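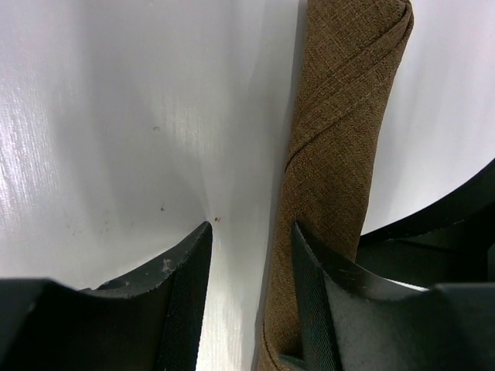

Braunes Gewebe, aufgerollt, auf weißer Unterlage.

Nullgate erweitert Schutzkleidung um Hitzeschutzreihe Fargate

2. Februar 2025. Der Hersteller Nullgate bringt eine neue Reihe von Unterarmschützern und Schürzen für Gießereien und Glashütten auf den Markt. Das Obergewebe Nadar besteht zu 80 Prozent aus Aramid und zu 19 Prozent aus Viskose, der Rest ist eine antistatische Faser. Die Reihe umfasst 8 Artikel und ersetzt die Serie Ikano, die noch bis Oktober nachbestellt werden kann.
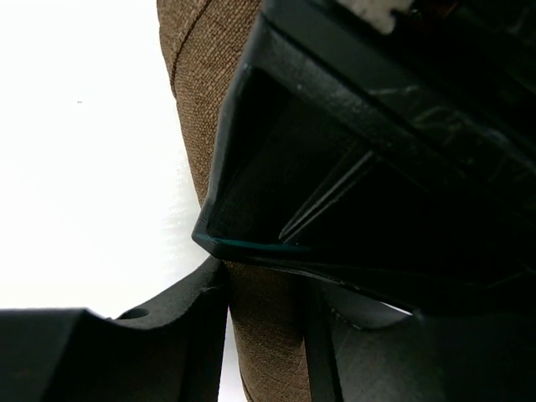

Seite zuletzt geändert: 2. Februar, 11:40 Uhr

Die Unterarmschützer werden mit Klettband oder Druckknöpfen geliefert. Alle Nähte sind doppelt ausgeführt und mit Aramidgarn genäht. Die Schürzen gibt es in zwei Längen, Sondermaße auf Anfrage.

Für Industriewäschereien liegt jeder Lieferung eine Pflegeanleitung bei. Chlorbleiche darf nicht verwendet werden.

Muster und Datenblätter sind über den Fachhandel oder direkt beim Vertrieb von Nullgate erhältlich. Abdruck honorarfrei, Belegexemplar erbeten.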